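Sorting a First Aid Cupboard Without Buying a Whole New System

Every autumn the same advice does the rounds. Empty the medicine cupboard, buy a matching set of tubs, print some labels, feel better. I've followed it twice and both times I was back to rummaging by spring, so I have become suspicious of anyone who starts with the shopping.
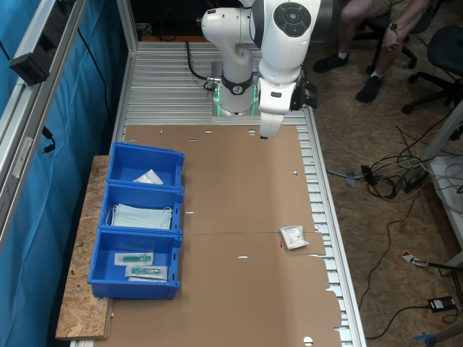
What I do now is duller and costs next to nothing. It wants a big flat surface, a sheet of cardboard, a few open bins and an hour with the radio on.

Start with the cardboard

Flatten the largest box you've got and lay it over the table before you tip anything out. Old delivery boxes are fine. Creases don't matter, nor do the odd slots and punched holes, although very small items have a way of finding them, so put loose safety pins in a saucer. Brown card is also a good plain background for white pouches and packets, which vanish on a pale worktop and on most tablecloths.

The tip you will read elsewhere is to use a clean white towel "for hygiene". I don't see it. Everything you are handling should be in its wrapper. If it isn't, it's going in the bin anyway. A towel rucks up, catches on scissors and has to be washed afterwards. Card can be written on, and I do write on it: "ask pharmacist" in one corner, "out of date" in another, and things get pushed to where they belong.

How many bins?

Fewer than the storage people would like. Vuketti sell a cupboard kit with 14 compartments and I lasted a month with it. By the end I was opening every lid to find a plaster. Small open bins in a row, one kind of thing in each, do the job better. Blue plastic is as good as anything. It wipes clean and white packets show up well inside it.

My rule is one bin for each thing you'd ask for by name. Masks in one. Wrapped syringes for measuring or rinsing in another. Small folded packets, the dressings and wipes and so on, in a third. If a bin ends up with hardly anything in it, leave it that way until you've finished. People can't bear a near-empty bin and fill it with batteries.

Line them up front to back along one side of the table if you are short of width. That leaves the rest of the card free for sorting. Put whatever you reach for most at the near end. A bit of board underneath keeps them level if your table is slatted or has a gap in it, as mine does in the garage.

Masks

Loose surgical masks are a nuisance because the ear loops tangle, and the usual answer is a special dispenser. Wamano make one and it is perfectly all right if you get through a box a week. Most of us don't. Stack them flat, all facing the same way, and let the loops hang over the edge of the pile. Pick up the top one by its edges and it comes away clean about as often as it does from the dispenser, by my reckoning.

I would not bother keeping masks that have been loose in a handbag or a glovebox. Sealed ones or ones from a clean stack, fine. The rest are for sanding and sweeping out the shed, and even there a thin surgical mask isn't meant as a dust mask, so get a proper one for anything serious.

Wrapped syringes

Keep them in the packaging until the moment you need them. I have seen it suggested that you unwrap the lot and store them in a jar "to save space". Please don't. The wrapper is what keeps the thing clean, and the date and size are usually printed on it. Lay them flat with the clear side up so you can see what you have without handling each one. If a packet is split or the seal has lifted, throw it out, however good it looks.

These are the plain sort for giving liquid medicine or rinsing, mind. Anything with a needle belongs in a proper sharps container, well away from the family cupboard, and used ones never go in the household rubbish. Ask the pharmacy or the council what they do locally.

Pouches with printed labels

Leave these until last and do them one at a time in the middle of the card. Read the label, find the date, decide. I used to sort by the look of the packet and ended up with burn gel among the eye wash. They are all white and they all have a block of small print.

If you can't find a date, check along the crimped edge and then the back. Some only have a batch number. I give those no benefit of the doubt. A replacement pouch is cheap, and if you were going to use it on a child you'd want to know how old it was.

Do not stick your own label over the printed one. Write on the bin if you must write on something.

Do you need a label maker?

No. The Cheung one I was given prints beautifully and the labels had curled off the plastic by November. Masking tape and a marker pen. It peels off when you change your mind, and you will.

The same goes for inventory apps. One blog I read, Wutari, boasts of 640 readers keeping a running stock of their first aid cupboards. I'd like to see those lists after a winter of coughs. A bit of card taped inside the cupboard door, with the thing you've just finished scribbled on it, is as much as I will keep up.

Clearing up

Old medicines go back to the pharmacy. Out-of-date dressings can go in the bin, though I keep a few bandages back for practising slings with the grandchildren, in a tin well away from the real ones. Shake the cardboard out over the floor and sweep, then fold it flat behind the freezer for next time. Mine has done four years and has paint on it.

If you have a swivel chair on castors, use it for this job. There's a lot of leaning, and it's easier to scoot along the table than to keep getting up.

Where it should live

The bathroom is the wrong place, whatever the cabinet makers say. It's steamy, and steam gets into paper wrappers. A high kitchen cupboard away from the cooker suits most houses, or a landing cupboard if you have one. High enough that small children can't get at it, even from a chair. Check the dates again when the clocks change.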